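Call for participants: home trial of the Grevivitz hand-held gripper

Plerance is looking for people who like using their hands and have strong opinions about tools. We're trialling the Grevivitz, a hand-held gripper that lets anyone record how they pick things up and put them down, so that a robot arm can learn from it later. The trial starts in November and we'd love to have you along!

You don't need any background in robotics. In our pilot at Durolholm, the people who gave us the most useful feedback were a retired florist and a bloke who repairs bicycles. What we want is patience, a decent eye for detail and a willingness to tell us when a handle feels wrong.

What you'll be doing

You'll work through sets of short tabletop tasks, one gripper in each hand: picking up, sorting, moving, stacking, sometimes pouring. We supply some of the objects and ask you to find the rest around your own place. Fruit and veg are a favourite of ours, as every piece is a slightly different shape and you have to adjust your grip each time. A cherry tomato and a dried mushroom ask for quite different handling, and you feel that within a few minutes of starting. 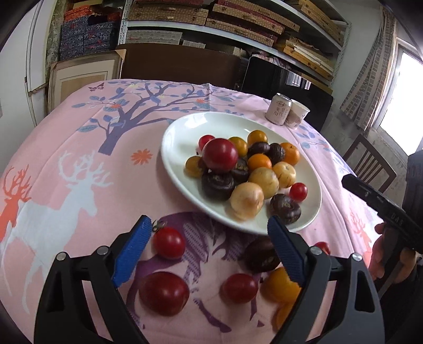

A sorting task under way: small fruit, tomatoes and a big white plate, with the gripper's blue pads open at the front.

A session runs for up to 57 minutes, including setting up, and you'd do 5 sessions in total. You can fit them in whenever suits, mornings or evenings, as long as the light is good enough to read by. After each one there's a short form about comfort, grip and anything that annoyed you. Please be blunt on the form. The trigger on the current model was redesigned after one tester wrote a full page about her thumb.

Who we're looking for

Adults of any age, left-handers very much included (we never get enough of you). You'll need a table you can leave set up for an hour, a phone to run the Yan companion app, and enough strength in your hands and wrists to hold a light tool comfortably in each. If you've had a recent hand or wrist injury, please have a yarn with us before applying and we'll work out whether this round is right for you.

Because the grippers record video as you work, you'll want to clear away letters, family photos and anything else you'd prefer to keep private. You can review your recordings in the app and delete any of them before they're sent.

What you'll get

Participants who complete every session receive $200, paid by bank transfer. We cover postage on the kit both ways and reimburse groceries used in the tasks, so hang on to your receipts. Before your first session you'll have a video call with Jinfeng Dong, our trial lead, who'll go through the setup and stay on while you try your first few pickups.

The kit comes in one padded case with 2 grippers, a charger, spare pads and a printed guide. Wipe the pads with a damp cloth between food tasks, and keep the linkages away from running water.

How to apply

Send a short email to Oksana Vasylenko, participant coordinator at Plerance, with "Grevivitz trial" in the subject line. Tell us which hand you write with, what sort of table you'd be using and the fiddliest thing you do with your hands in an ordinary week. Baking, fly-tying, changing nappies, it's all good. Oksana will reply with the information sheet and consent form, and you're welcome to ask as many questions as you like before signing.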